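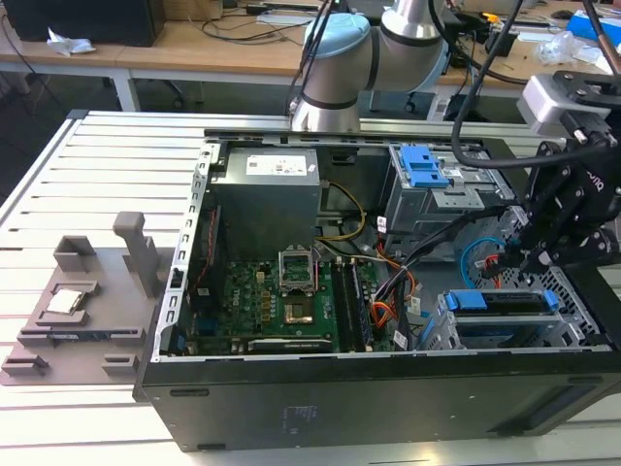
Slide 1. Desktop tower on its side, panel off, CPU socket open.

Good morning, and thank you for coming to the Lavoie room. My talk is about old office computers and how we open them at Sivska. Please stop me if I speak too fast.

(Wait until the people at the back can see the slide.)

Last year we received 249 desktops from Vikier, one company, one delivery. Almost 1,000 machines came in total from all our partners. Many of them only needed a part changed, so today I talk about the parts.

Look first at the socket in the middle of the board. The metal bracket is lifted and you see the gold contact area. The processor is in the tray on the left side of the table. This is the moment when I ask new colleagues to slow down. Do not put a finger in the socket. Do not lean over it with a screwdriver in your shirt pocket – I did this once, and that board went to recycling.

Next, the memory. Two modules are standing in their slots, to the right of the socket. We leave the memory in place when we only change the processor. Some people prefer to take it out first. I think both ways are fine, but write down which slots were used.

(Ask: who has opened a computer at home? Usually some hands.)

The colors help us. Blue is on the drive handles and on the latch of the optical drive cage. I tell beginners to look for the blue parts before they take any tool.

Cables: yellow, orange, black, white. Move them to the side gently and do not pull on the wires. Hold the plug.

Our full check is called Leltero and it has 14 steps. I will not read them all, the sheet is on your chair. Step 2 is the one people forget: press the power button after you unplug the machine, and only then open it.

(If there is time, show the sheet. If not, go to slide 2, the storage shelves.)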